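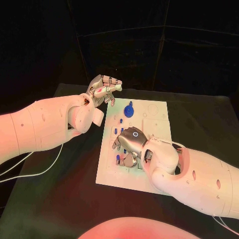

Lesezeit: 3 Minuten

Start Werkstatt Spiele Gespräche Archiv

Ein Brett, ein paar Stecker und viele Versprechen

Stastville. Auf der Preisliste von Joner stehen Steckbretter seit August unter »Konzentration und Feinmotorik«. Vorher hießen sie Steckbretter. Die kleine Werkstatt fertigt helle Platten mit Stiften und Knäufen, das teuerste Set kostet 200 Euro. Ich wollte wissen, wofür.

Die Inhaberin der Werkstatt empfängt mich zwischen Kartons und einer Standbohrmaschine. Sie möchte ihren Namen nicht lesen, das sei bei Spielzeug unwichtig. Ob die Umbenennung ihre Idee war? »Die Händler wollten das«, sagt sie. »Ein Steckbrett kauft man einmal. Von der Konzentration kann man offenbar nie genug haben.«

Das ist immerhin offen. Weniger offen ist der Prospekt, den sie mir hinlegt. Darin ist von »messbaren Fortschritten« die Rede. Wer hat gemessen? Sie blättert, findet die Stelle und zuckt mit den Schultern. »Den Text hat Aidoo geschrieben, unsere Agentur. Ich habe ihn freigegeben, also muss ich dafür geradestehen. Eine Untersuchung kenne ich nicht.«

Über das Brett selbst spricht sie lieber. Weiß sei die Platte, damit man einen blauen Stift sofort finde. Bei einem bunten Untergrund suche das Auge zu lange. Auch die Unterlage sei wichtig: »Nehmen Sie ein dunkles Tuch. Dann rutscht nichts und Sie sehen den Rand.« Mir leuchtet das ein, nur kostet ein dunkles Tuch fast nichts, und im Set liegt es als »Fokusmatte« bei. Sie lacht kurz. »Auch Aidoo.«

Ich probiere es aus. Ein Knauf mit breitem Fuß und kurzem Stiel lässt sich bequem greifen und absetzen. Die kleinen Stifte machen mehr Mühe, weil die Finger dicht an der Platte arbeiten und die Hand sich selbst die Sicht nimmt. Nach einer Weile wird es langweilig. Ich sage ihr das.

»Soll es auch werden«, antwortet sie. »Es ist eine Übung. Manche Leute machen sie gern, andere legen das Brett nach zwei Tagen in den Schrank.« Wie viele das sind, weiß sie nicht. Verkauft hat sie im vergangenen Jahr 700 Stück, zurück kamen wenige. Daraus schließt sie auf Zufriedenheit. Ich würde daraus zunächst auf Schränke schließen.

Für Mitulau, das größere Set mit Schraubteilen, plant Joner nun eine Auflage von 3000. Der Prospekt dazu sei noch nicht fertig. Ob »messbar« wieder darin stehe? »Ich streiche es«, sagt sie und schreibt sich etwas auf den Rand einer Rechnung. Das einfache Brett ohne Tuch gibt es übrigens auch, für 70 Euro. Im Prospekt steht es auf der letzten Seite.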